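Replacing the headband padding or just living with it?

kerttu_n
Finally went back to wired over-ears after years of earbuds and wow, I forgot what a bass line sounds like! Played 3 albums straight through last night. Only trouble is the crown of my head gets sore after 40 minutes.

hoyin_c
Welcome back!! Try bending the band a little wider over a stack of books overnight. Fixed mine.

tbayram
Please don't do that. You lose clamp, and the bass you love goes with it. New ear cushions first -- they change the fit more than people think.

hoyin_c
Mine still seal fine after 20 months, so we'll have to disagree :)

kerttu_n
Brown and silver is the look I keep coming back to: 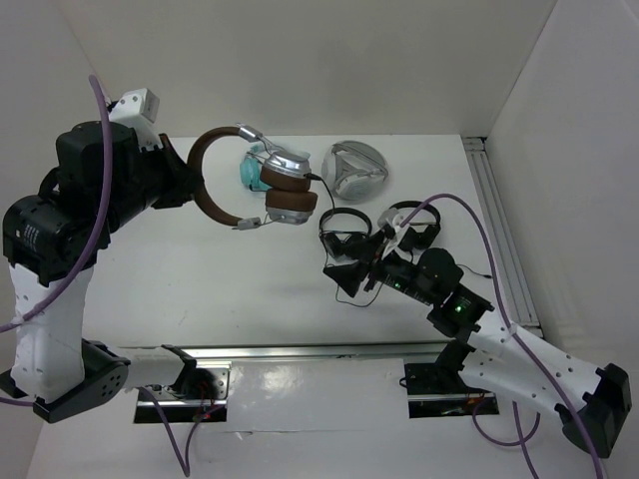
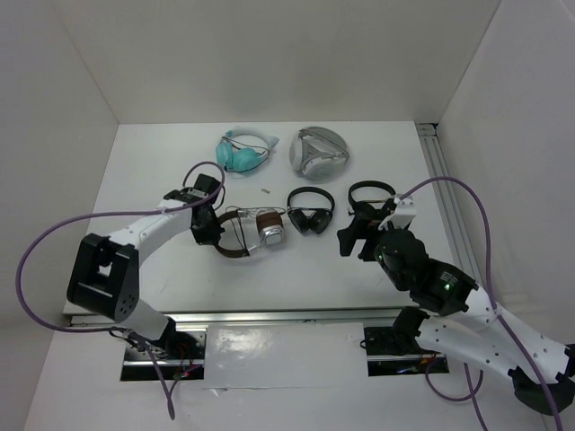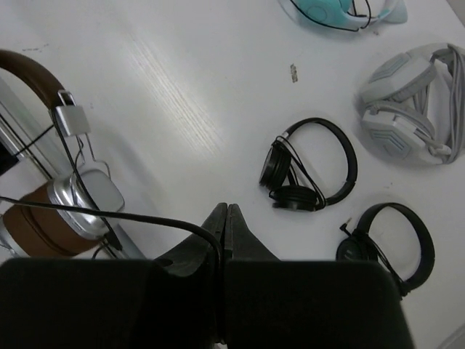 Headphones > Comfort & Fit

Concetta T
Gorgeous color. I'm with tbayram on cushions. A wool sleeve over the band helped me too, and I knit it in one evening!

tbayram
Wool gets warm in summer, though.

Concetta T
Not in Hillville it doesn't. Kerttu, want the pattern?

kerttu_n
Yes please!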